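Monday. Up at 6 and out on the Sinaga path before breakfast. Cold, with a wind off the reservoir. My left knee held up as far as the second gate, then started its usual complaint.

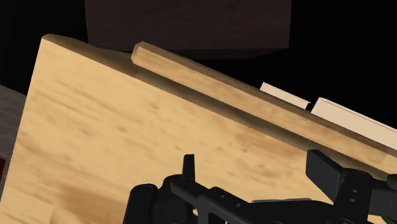 Turned back there and had porridge. The bus to Trornerau has gone up again, so I shall walk to the market on dry days – it's only two miles. Bought leeks and a bag of onions. Forgot stamps.
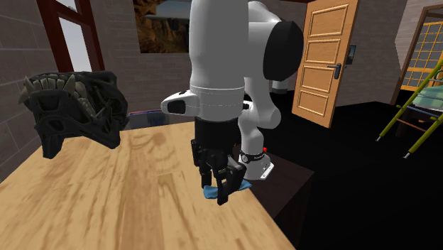
My sister rang at teatime and said two miles is too far on that knee, and that I should see the physio in Usto first. Will ring tomorrow. Soup, then bed.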